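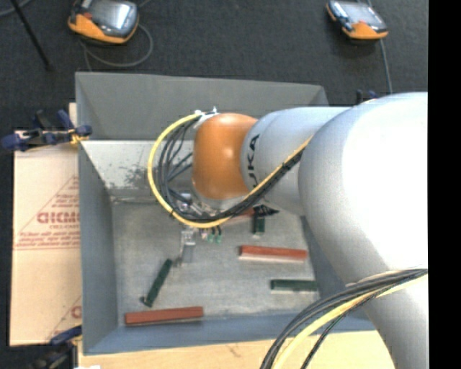
Too deep for blocks, a reader wrote after my short note on the Remholm bin, and she added that hers had gone to the garage within a month because the last few pieces were always out of reach at the bottom. She uses an Eda tray now and likes it better.

I understand the complaint. I have had the Remholm deep bin for over 11 months, and reaching the bottom is the thing I would warn people about first. I still use it every day and would buy it again for this job, so this is a longer review than the note was.

What it is

The Remholm is a gray bin with an open top and sloping sides. There is no lid in the box and none sold separately. I bought 2 of them in Ziltevport and paid $52 for the pair. One holds bar-shaped blocks from a Jin set, the reddish-brown and dark green ones. The other has held gloves, extension cords and, since July, mostly dog towels.

The store had them stacked by the door with no labels, and I had to ask for the price. The box says "deep utility bin" and not much else.

Using it for blocks

The good part is dumping things in. The opening is wide, so you can clear a table with a forearm and most of what you push over the side ends up inside. The depth helps here. With the shallow container I had before, blocks hit the bottom and hopped out again, and I was picking them up off the rug every evening. With the Remholm that rarely happens.

The sloping sides are useful too. A bar that lands against a side usually slides down flat on the floor of the bin. Now and then one ends up leaning in a corner, and a small shake brings it down.

Taking things out is slower. When the bin is full there is no problem. When only a few blocks are left you have to lean over and put your whole arm in, and the flat ones are hard to get a fingertip under. A small child can't do it without tipping the bin. We tip it. If you have the room, set it on a low bench and the reach is easier for an adult, though worse for a child.

Colors against the gray

The reddish-brown bars are easy to find against the gray. The dark green ones are fine in daylight and harder in the evening, when the sides throw a shadow over the floor of the bin. I moved a lamp closer and that took care of it. A lighter floor would be better. If your blocks are black or navy, I would look at another bin.

Wear

It marks. The blocks are hard on the inside, and mine has scuffs and smudges that I can't get off with dish soap or with a melamine sponge. I stopped trying in the spring. The floor has gone patchy as well, lighter in some spots and darker in others. None of this affects how it works, but if you plan to keep it in a living room where people see into it, you should know it won't look new for long.

The bin with the towels has hardly a mark on it, so I put this down to the blocks.

Cleaning

Dust and crumbs collect at the bottom. I empty it, wipe it with a damp cloth and leave it upside down on the porch to dry. A vacuum hose with the narrow tool also works — the brush tool doesn't get into the corners.

Compared with the Eda tray

I borrowed an Eda for a weekend. It is easier to pick from and you can see everything in it at once. It also takes up far more table, and blocks went over the edge whenever anyone was in a hurry. For sorting or building straight out of the container, get the Eda. For getting a lot of blocks off the floor before dinner, get the Remholm.

Things I would change

Handles. There is only the rim to hold, and a bin full of blocks is heavy enough that I carry it with both arms underneath. A paler inside would help with dark pieces. I would pay a few dollars more for a lid.

Rating: 2 thumbs up from the adults in the house. The child who has to reach the bottom would give it less.

Comments on this review are open until the next one goes up.

Home Reviews Storage Toys Garage About Contact

Recent reviews
Eda tray, second look
Jin bar blocks: do the colors hold up?
Over-the-door racks for a narrow closet
A step stool that doesn't slide
Drawer dividers, cheap and less cheap

Contact us | Copyright, all rights reserved | Back to top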